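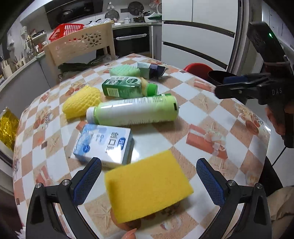 Stedside residents have until the end of the month to sign up for the Brallolach home clear-out, which begins its second round this spring. The program helps households sort through kitchen cupboards, tables and counters and pass on what they no longer need. Small things pile up fastest, organizers said — a yellow sponge, a medicine box and a couple of bottles can end up sharing one checkered tablecloth, with a foam fruit net beside them.

The first round, held in February, reached 100 homes. Organizers hope to reach 200 this time.

Each visit lasts 30 minutes. Households may fill up to 6 bags, which are taken to the Flesow depot on Sivakumar Road. Medicines are not accepted and should go back to a pharmacy. Cleaning products must be kept in their own bottles, with the caps on.

Sign-up sheets are at the depot's front desk. Posted 2010-04-11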